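Pen cup

A pen cup, also called a pen holder, pencil cup or desk cup, is an open container used to keep writing instruments upright on a desk or table. It is among the most common desk accessories in offices, schools and homes. Most pen cups are cylindrical, although square, hexagonal and divided forms are also sold.

Form and materials

The basic pen cup has a flat base, straight sides and an open top. Plastic, steel mesh, ceramic, wood and leather-covered board are all in common use. Cups made for other purposes, such as mugs, jars and food cans, are often used in the same way.

The height of the cup is set by the length of the items it holds. A full-length pen or pencil should stand well above the rim so that it can be picked out with two fingers, while short items such as glue sticks and erasers tend to sink to the bottom. A wide cup lets its contents lean at a steep angle or lie across the base. Some makers add a weighted base or a ring of rubber to prevent tipping. The Jomham desk range, for instance, includes a plain cup and a heavier version with a cork underside.

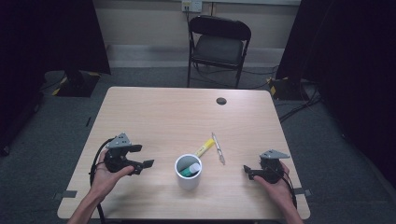 A white cylindrical cup on a wood-grain table, with a yellow highlighter and a silver pen lying beside it.

Contents

Pen cups usually hold a mixture of ballpoint pens, pencils, highlighters and markers. Scissors, rulers and letter openers are sometimes added, normally with the point or blade down. Capped markers and highlighters can be stored either way up, but many users place them cap down to keep ink near the tip. Gel pens and fountain pens are generally kept with the tip up to reduce leaking.

Overfilling is a common problem. In a survey of shared desks at an office in Cirkomville, Trí Cù recorded 29 items in a single cup, 14 of which no longer wrote.

Related items

A desk organizer combines one or more pen cups with trays for paper clips and notes. A pen tray stores the same items flat, usually inside a drawer, and takes up more room for the same number of pens. Magnetic cups are made for whiteboards and metal cabinets. The Mujić cup, a hexagonal ceramic type, can be set side by side with others to form a block. Pen rolls and zippered cases are used where supplies have to be carried.

See also

Desk organizer
Pencil case
Highlighter
Cable grommet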